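Nundevari Ring Toss – Owner's Guide
Section 3: Setting Up for Tabletop Play

By now you should have the stand put together as shown in Section 2, and if you gave it a gentle wiggle and nothing came apart in your hand, you are ready to find it a home. Most families will want to play on a table at least some of the time, especially in February when the yard is no fun for anyone, so we have given tabletop play a section all to itself. Lawn play is in Section 4, and the rules for both are in Section 5.

3.1 Choosing a table

Almost any table will do as long as it is flat and does not rock. A kitchen table is fine, and so is a workbench or a folding table (check that the leg locks have clicked). You want at least 16 inches of clear surface on every side of the base, and more is always welcome, especially behind the peg, where the long throws end up. A smooth top lets the rings slide a little when they land, and many players come to enjoy that – it makes for some lovely lucky shots, and some very unlucky ones too.

Glass tabletops are not recommended. The rings are light, but a ring thrown hard by an excited nine-year-old is a different matter, and we would hate for you to find out.

3.2 Getting the surface ready

1. Take everything off the part of the table you plan to use. Cups, phones and keys are the usual things, and they have a way of drifting back during a long game, so look again between rounds.

2. Wipe the tabletop with a damp cloth and dry it well. Old smudges and pencil marks will not hurt the game, but grit and crumbs will keep the base from sitting flat.

3. Turn the stand over and run your thumb along the underside of the ring and the crossbar. If you feel a rough spot, smooth it with the small sanding pad from the accessory bag. Three or four light strokes are plenty.

4. Move coats, sweaters and bags to a chair or a hook if you can. Soft things at the side of the table are not a danger, but a ring that drops into the folds of a jacket can take a surprisingly long time to find.

NOTE: If your table has a raised edge strip, keep the base well inside it. The base should never sit partly on the strip and partly on the tabletop, even if it seems steady.

3.3 Placing the stand

1. Hold the stand low on the rod, close to the base, and set it down with the whole ring touching the table. Please don't carry it by the tip of the rod, as this puts a strain on the joint at the center.

2. Turn the base until the crossbar runs left to right as seen from the throwing line. The stand will work at any angle, but this one gives it the best footing against a throw from the front, and it also gives you a handy line to aim at.

3. Step back to where the players will be and have a look. The rod should be standing straight up. If it leans, lift the stand, check for crumbs, and see step 2 of Section 2.4 for how to reseat the rod.

4. Tap the rod lightly near the top with one finger. A small sway is normal and nothing to worry about. If the base lifts or skates across the table, use the grip dots described in 3.4.
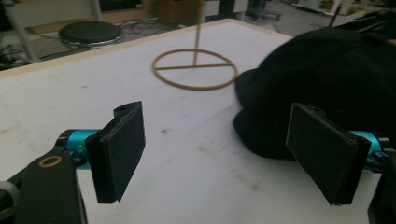 Fig. 3-1. Stand on a white tabletop, with the ring base and crossbar flat against the surface.

Take your time over the placing, even though everybody will be wanting to start. A stand that is a little too near the edge tends to creep closer with each hit, and sooner or later it goes over the side, usually when somebody is winning. A quick look after each round is enough to catch it.

3.4 Using the grip dots (optional)

Your accessory bag has a card of clear grip dots made for us by Callow. They are reusable and peel away cleanly from most painted, sealed and laminated surfaces, though we do suggest trying one in a hidden spot first.

1. Press one dot under each end of the crossbar, where it meets the ring.

2. Press two more under the ring, at the front and the back.

3. Set the stand in place and push down gently on the base for 30 seconds.

4. To remove it, slide a piece of thin card under the ring and lift slowly. Do not pull on the rod!

When the dots get dusty they stop gripping. Rinse them in cool water, let them air dry with the sticky side up, and they will be as good as new for a long while yet.

CAUTION: Do not use grip dots on bare wood, wax finishes or wallpapered surfaces. They can leave a mark.

3.5 Marking the throwing line

For young children, start the line 30 inches from the base. Older children and grown-ups can go back as far as the room allows. Low tape on the floor works nicely, and so does a piece of string. Before anyone throws, walk the space between the line and the table and clear up anything that could catch a foot. Cords and cables are the main thing to watch for, and stools should be pushed well back or tucked under. It is a good idea to do the same behind the table, where people will be going to fetch the misses.

CAUTION: The upright rod is thin and at about face height for a small child standing at a table. Do not let children lean over the stand, and take it down when the game is over.

3.6 Putting things away

Lift the stand by the base, gather the rings, and count them back into the bag. The stand can be stored in one piece if you have a tall shelf, or taken apart again by following Section 2 backward. Keep it away from heaters and out of a hot car, as the base can warp. If a part does go missing, look up the Hofstetter parts list at the back of this guide, where the rod and the base are listed separately.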